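The **Birnstead method** is a plain, home-based approach to losing weight and getting fitter, built on walking, a short set of strength exercises and a written food diary. It takes its name from the town of Birnstead, where the fitness teacher Séverine Bodin first taught it in evening classes, and it is still best known among people who came back to exercise after years of sitting at a desk.

## Background

Bodin had spent much of her working life teaching in gyms, and she was fond of them, but she noticed that a good many of her newer members dropped away after the first few weeks. Her answer was a course that people could follow in their own living rooms, with one class a week to keep up their spirits (and, by most accounts, to have a good long chat afterward). The first course ran for 14 weeks, beginning in November, and that length has been kept ever since.

A handbook followed, published by Mullier, and the first printing of 2354 copies was sold mostly through the classes themselves. A second printing brought the total to 3718.

## The program

Beginners start with a daily walk at a pace that still lets them talk comfortably. Strength work is added in the third week and is made up of nine exercises, among them the wall push-up, the chair squat, the heel raise and the step-up. The handbook asks for slow, steady movement and is generous about rest days, which it treats as a proper part of the week.

Walking time goes up little by little through the middle of the course. Anyone who misses a week because of illness or travel is simply told to repeat the last one they finished, and the handbook spends several kindly pages on this point.
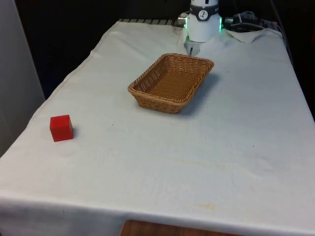
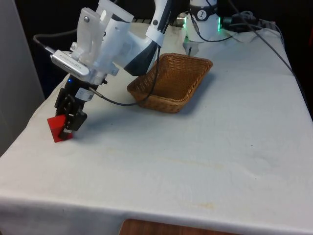
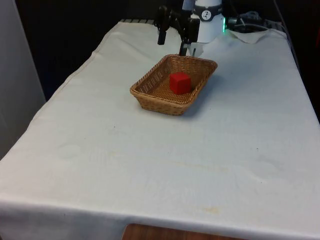 ## Food and the diary

There is no list of forbidden foods. Followers write down what they ate, when they ate it and how hungry they felt, and they look back over the pages once a week to pick a single habit to work on. Typical choices are a smaller evening meal, fewer sweet drinks or a real breakfast. Weighing is optional, and Bodin herself preferred a tape measure and a favorite pair of pants.

## Variants

The Kadrić variant swaps most of the walking for swimming and is popular with people who have sore knees. Terura, a chair-based version, was drawn up for older adults and leaves out the step-ups.

## See also

- Bodyweight exercise
- Food diary
- Walking for fitness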